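Play kitchen food: how do you clean it and where do you keep it?

Posted by turkwood_mom, 8 September 2021

We bought a secondhand play kitchen set in April and it has been in use ever since. The pieces have gotten sticky and there's no box for them. Can I put it all in the dishwasher? And what do you store it in? I have more than 36 pieces now and they end up under the couch. 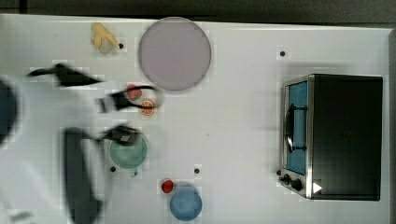
Part of the set, with the plate, cup, bowl and toaster oven.

I don't know who made it. The seller in Kimstead had no packaging.

prirkley108
Skip the dishwasher if you don't know the maker. Warm water, a drop of dish soap, and a soft toothbrush for the grooves in the orange slice. Rinse, then leave everything on a towel overnight. Anything with a hole in it can trap water, so squeeze it out first. For the toaster oven just use a damp cloth, and don't dunk it.

Storage: 2 shallow bins, one for food and one for dishes. Deep ones get dumped out on the floor every time.

Declercq
I put ours in the top rack and it was fine. Different set though.

kimstead_gran
Mesh laundry bag on a hook. Wash the food in the bag too, in the sink, and hang it over the tub to drip.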